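Ticket 223 – Hornudach hand-held gripper kit, finger pads and tracking dropouts
Product: Hornudach two-finger kit (orange ribbed pads, marker plates fitted)
Supplier: Viteck
Opened by: Ekkachai Tanasarn, Wultent
Status: open, waiting on customer
Priority: normal

Opened 9:40 am

Kit came in May, second of 2 we bought. First one is fine. This one drops the finger width reading when the grip is nearly shut. Open position reads OK, mid-range OK, then the number freezes or jumps to zero for a bit and comes back. Happens mostly on the shoe task – pick sneaker off table, put in fabric box, repeat with the other shoe. Plush toys never trigger it, or not that I've caught.

Tried so far:
- restarted the recorder, no change
- wiped both marker plates with a dry cloth
- swapped the cable with the one from the good kit
- newer Ansari build on the laptop, then back to the old one. Same on both

Software is Ansari, whatever version shipped with the kit. Log attached. Still from a run, shoe going in the box:

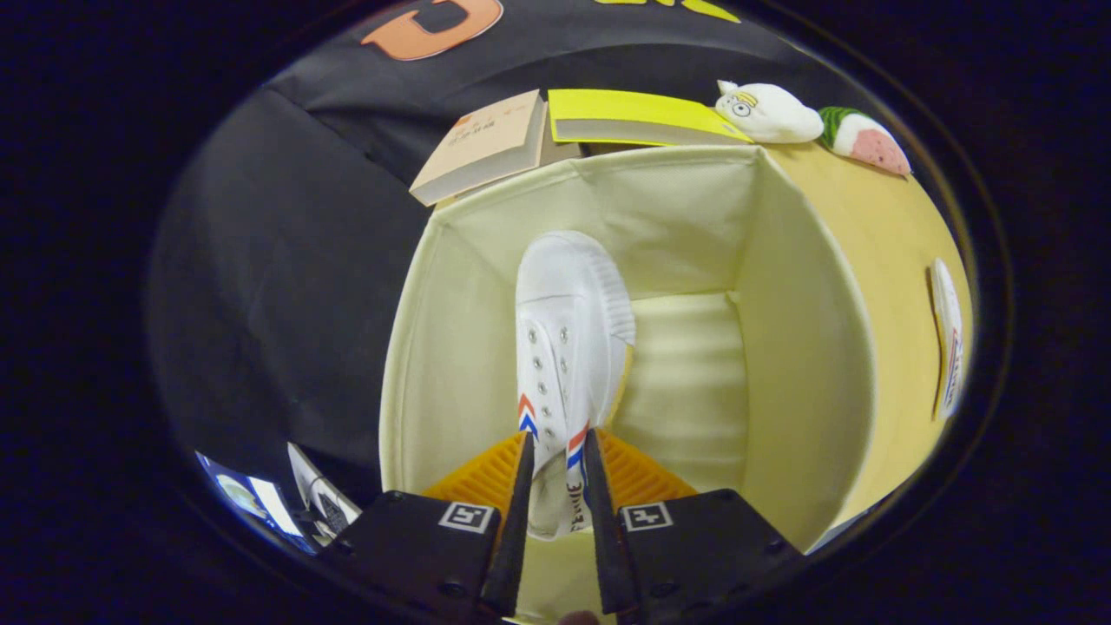 Fingers on the shoe, one marker on each side.

Reply from Viteck support, 11:15 am

Thanks, log received. A few questions.
1. Is the freeze on one finger or both?
2. Did you run the width calibration after unpacking, or copy the file over from the first kit?
3. Are the pads seated all the way down? Squeeze the grip empty and check if the ribs touch along the whole length or only at the tips.
4. What is the room light like? Glare on the marker plates can do this.

Please don't loosen the finger mounts yet. If those move you need to redo everything.

Ekkachai Tanasarn, 1:05 pm

1. Left finger. Right one never drops, I went back through the log.
2. Copied the file. Manual says they're interchangable?? Page on setup, second paragraph.
3. Left pad sits a hair high at the base. Pushed it down, it comes back up when I let go. Right one is tight.
4. Overhead lights, the usual. Turned off the bank over the table, ran 4 picks, still dropped on one of them. So maybe a bit better, maybe luck.

Haven't touched the mounts.

Also the trigger feels stiffer than kit one. Not sure it's related. Putting it here so it's written down somewhere.

Reply from Viteck support, 2:30 pm

OK, the manual is wrong on that point, sorry. Calibration files are per unit. The paragraph you mention is from the older kit and should have been taken out. Please do this in order:

a) Take the left pad off. Check the slot for a bit of leftover plastic from molding. We have had a few like that. Trim with a blade if you find one.
b) Refit the pad, press until it clicks.
c) Run the width calibration fresh. Full open, full closed, 40 cycles, slow.
d) Delete the copied file. Ansari will pick the old one if both are in the folder.
e) Do a set of shoe picks and send the log.

Start each pick with the grip wide open over the shoe, then close at an even speed. If it drops again, write down the time so we can line it up with the log.

Ekkachai Tanasarn, 4:10 pm

a) Yes, there was a nub in the slot. Tiny. Trimmed it.
b) Clicked. Sits flush now, same as the right.
c) Done. First go failed at the closed end with "range too small", second go passed.
d) Deleted.
e) Starting every pick wide open now, toe pointing away from me, gripper coming in from the heel end.
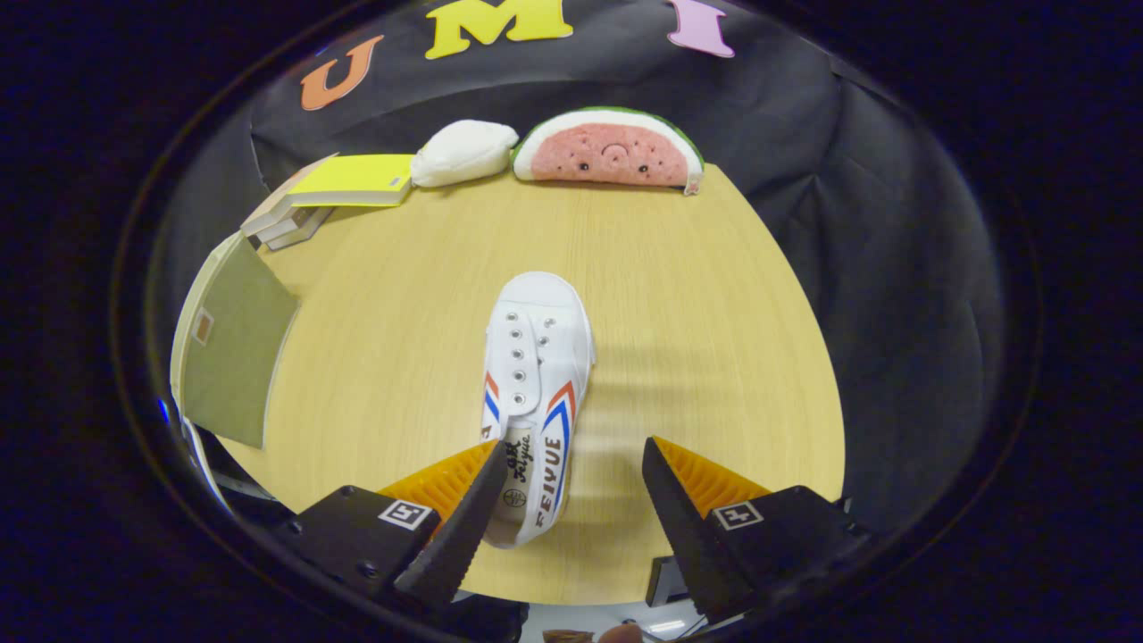 Ran the set twice that way. No freeze on the first pass. Second pass had one short blip on the left, nothing like before, number came right back. Log is uploading, it's big and our line is slow so give it a while.

Trigger is still stiff. Can I put a drop of oil on the slide or does that wreck something? Don't want to void anything.

Two other things while I have you
- can you send a spare left pad, the edge got nicked when I trimmed (my fault, will pay)
- please fix the manual, we have another team at Wultent about to unpack theirs and they will copy the file too

Reply from Viteck support, 4:45 pm

No oil please, it gets into the pads. Dry lubricant only, slide rail only, small amount. Spare left pad goes out with the next shipment, no charge. Manual change passed on to the docs people.

Will look at the blip when the log lands. Keeping this open until then.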